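3.2 Stem materials

Artificial stems were supplied by Zerum and sorted at the Usgate workroom before arranging. Each stem was trimmed at the base, and side shoots were left in place. The set comprised 18 stems, of which 14 were used in the arrangements and the rest kept as spares. 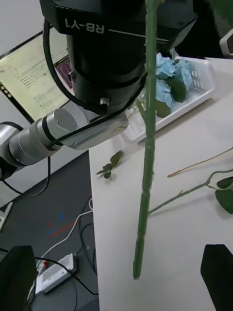
Figure 2. Green artificial stem with a side shoot near mid-length and a blunt cut end.

Why were side shoots kept? They affect how closely neighboring stems can stand in a vase, and removing them would have made the set too uniform.

Stems were stored upright between sessions - flat storage had left bends in an earlier batch from Vanham.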